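Script Reader and Continuity Cataloger, Brirnen Film Archive

Ralorgate is hiring a part-time cataloger for the Brirnen collection of studio comedies, mostly features and two-reel shorts from the 1930s. The post runs for 3 months, 2 days a week, and reports to Busisiwe Ngcobo, head of collections.

The cataloger will compare shooting scripts with release prints and record differences in dialogue, scene order and credits. Uncredited writers are entered in a separate field, with the source cited.
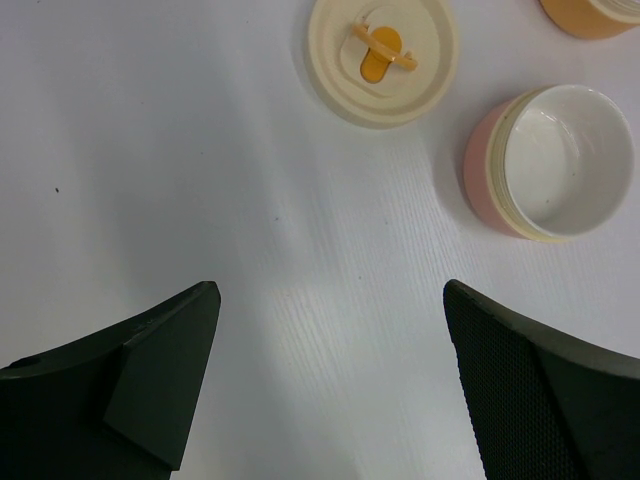 Prop continuity forms a second part of the work. Each object handled on screen gets a line in the database: type, color, shape, and the shot in which it first appears. Entries should be short and literal. A cream-colored round lid with a yellow-orange plug in its center is entered in those words, and a pink container with a white interior gets its own line. Brand or period is added only when the script or a production document confirms it — guesses are removed at review.

The collection holds up to 2000 script pages. Applicants should have experience with film or library cataloging and be able to read carbon-copy typescript. Knowledge of the Shezi indexing rules is useful but can be learned on the job.

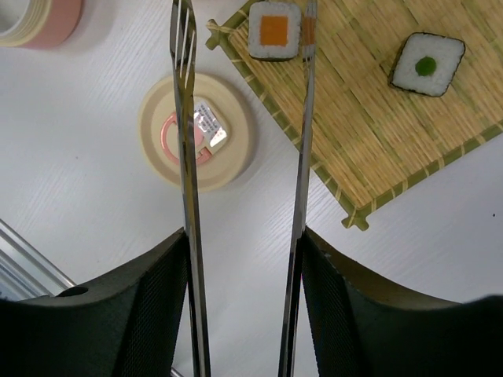
Metal utensils, entered under "Tableware."

To apply, send a resume and a sample catalog entry of no more than 300 words to Blair Morrison, Ralorgate. Interviews are held on Wednesday mornings in May.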